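Advice > Furniture > Dark wooden tables: your questions

41 comments | 80 shares

Dark wooden tables: your questions
By Prodromos Lambrakis

I restore tables in a small workshop in Stockdale and I get asked the same things every month. My answers tend to disappoint people who have just bought a kit.

Does wood need feeding?

No. It stopped eating when the tree came down. Oil on bare or oiled wood changes the colour and slows down spills, and that can be well worth having. Oil on a varnished table sits on the varnish, goes tacky and collects crumbs. Most tables sold in the last few decades are varnished or lacquered, so most of the feeding going on in this country is feeding the duster.

How do I tell what finish I've got?

Put a drop of water somewhere out of sight, underneath a leaf for preference. If it darkens the wood within a few minutes, the finish is thin or worn out. If it stays up in a bead, there's something between the water and the wood. This won't tell you which something. Anyone who claims to know from a photo on your phone is guessing, and I include myself, having guessed wrong at least twice last March.

Is a dark finish harder to live with?

It shows dust sooner and pale scratches more. It hides tea better. Shops will tell you that dark stain is "forgiving", and I'd like to know who it forgave. Look along the surface with a lamp at one side before you buy, and do the same at home before you blame the delivery men.

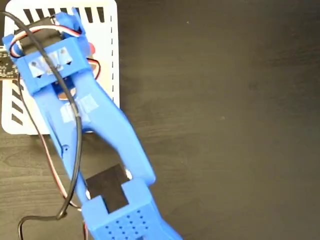
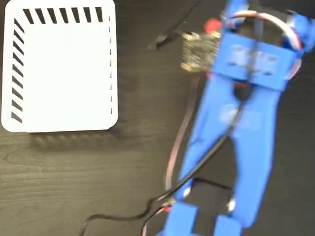
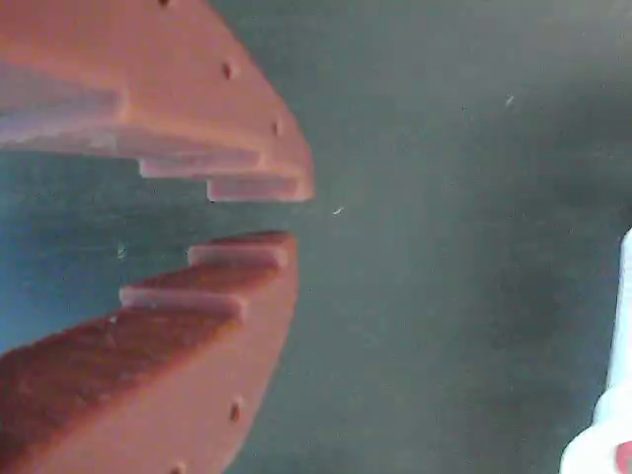 Can I get rid of white rings?

Sometimes. A white mark is usually moisture caught in the finish, and a fair number fade if you leave them alone for a week or so. I suspect that is how mayonnaise, toothpaste and cigar ash got their good names: people rubbed something on, waited, and thanked the mayonnaise. Toothpaste is an abrasive and will leave you a dull patch. If the mark is black, it has gone into the wood and no paste will shift it.

What about Sturketti Revive?

I've tried it on two tables. It is a soft wax with a bit of colour in it, and it looked lovely for a fortnight. The tin says it "restores the heart of the timber". I don't know what that means and the helpline didn't either. A plain dark wax from any hardware shop did the same for me at a lower price.

Should I have mine stripped and refinished?

Ask what the table would cost to replace, then ask for a written quote. A reader in Urnport was quoted £1,474 for a six-seater with one bad corner. She had the corner touched in and kept the rest of her money. Full stripping makes sense when the finish is flaking all over, or when you can't stand the colour. Check for veneer first. Sand through that and you'll have a different question for me.

Are coasters enough?

For cups, yes. For a hot casserole dish, no, whatever the packet says. Use a thick mat with some air under it, and lift it up afterwards to let the table cool.

Do you do home visits?

Stockdale and Lenholm only, mornings before 11. Please don't polish it the night before.

Related pages
Is beeswax worth the fuss?
Wobbly legs: glue, screws or a folded beer mat
Buying second-hand chairs in Lenholm
Veneer or solid? Where to look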